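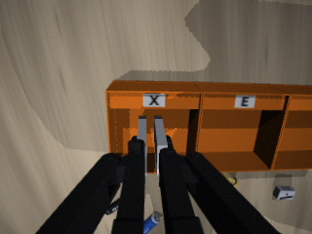
Can a machine tidy the odds-and-ends drawer yet? That's what we at Filidach have been asking since January and the short answer is sort of. Picking things up, fairly good now. Knowing where they go, less so. Batteries, little boxes, the bits everyone has rolling about the kitchen or at the back of a shop counter. We give the arm orange bins with a letter on each compartment, X, E and so on, and someone has to decide what belongs under which letter and then say whether the machine got it right. That someone could be you.

WANTED: people who tidy for a living, or just a lot

Shop assistants, stockroom staff, cleaners, carers, parents, anybody who has ever sorted a drawer and had opinions about it. No technical background needed. Realy. We have plenty of that already and it hasn't helped much with the drawer. 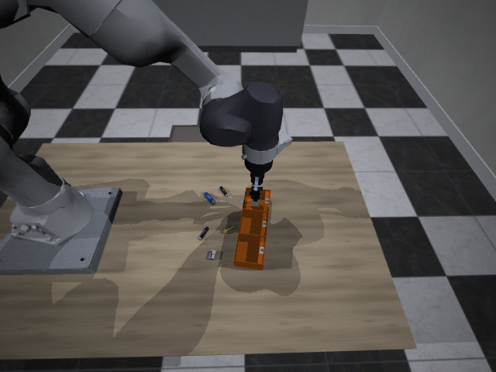

Sorting task in simulation: loose batteries and small bits on the left, labelled bin on the right.

What you'd do

Watch short runs of the arm at work, all simulated, on a screen. Mark each one – done, half done, not done. Then write a line on what you'd have done differently. Plain words please. "Too slow", "wrong slot", "would have grabbed the big one first" is all fine.

There are 249 runs in this round, split between everybody taking part. Some are dull. Some the arm goes nowhere near anything useful and you still have to watch to the end.

After that a sit-down chat at our Divura office, tea provided, about which chores you'd hand over and which you wouldn't. We want the grumpy answers too. If you think a robot has no business in a stockroom come and say so.
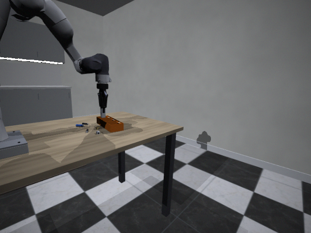

Gripper down at the orange block, small parts still out on the table.

Time and money

3 sessions, mornings or late afternoons, you pick. First slot starts 9.30. Pay is 900 crowns for the viewing sessions together, or 1125 if you stay for the chat as well. Paid by bank transfer after the last session. Travel not included, sorry, we did ask.

Who can apply

Over 18. Comfortable looking at a screen for an hour with breaks. Glasses fine. You do need to read and write everyday English, spelling not marked. If you took part in the Cellik laundry folding round you can apply again, different task.

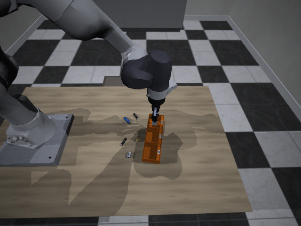 We're also after one part-time person, paid by the hour, to run the sessions. Greeting people, setting up the screens, collecting the forms, chasing the missing ones. Shop or reception experience would suit. You'd work with Iveta Jurčo, who looks after participants, and you'd need to be on site for all of the sessions. Hours are bitty so it won't replace a full time job. Put HOST at the top of your message if it's this one you want.

How to apply

Short email to Iveta at the Filidach office, or leave a note at the Han building front desk. Name, phone number, which times suit, what sort of tidying or sorting you do. No CV for participants. Hosts please send one, a page is plenty.

Questions on the machine side go to Igor Vlček, mornings are best, he's in the lab after lunch and doesnt pick up.

Places go in order of reply. We'll answer everyone, might take a few days.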